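Sac à gravats Norkeck, 40 litres

Quand on commence à dégager un trottoir ou le pied d'une façade, on se rend vite compte qu'un sac ordinaire ne tient pas longtemps face à la maçonnerie. Le Norkeck est fait pour cela : une toile tissée épaisse, des coutures doublées et deux poignées assez larges pour être prises avec des gants — même de gros gants d'hiver.

Nous le vendons par lot de 8, plié à plat. Il se range facilement dans un coffre de voiture et, une fois vidé et secoué, il repart volontiers pour un autre chantier.

Ce qu'on y met
Morceaux de parpaing, plâtre, tuiles, petits éclats de béton. Les grandes plaques de mur, comme celle qui penche contre le bâtiment à gauche de la rue, doivent d'abord être cassées par des personnes équipées. Le tas de maçonnerie brisée, juste devant, se ramasse à la pelle, tranquillement, sans trop remplir.

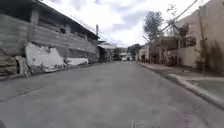 Charge et entretien
Charge maximale : 40 kg. Rinçage au jet, séchage à l'ombre. Pour une commande groupée, écrivez à Daryna Dovhaniuk, à notre dépôt de Vikusville, elle vous répondra avec plaisir.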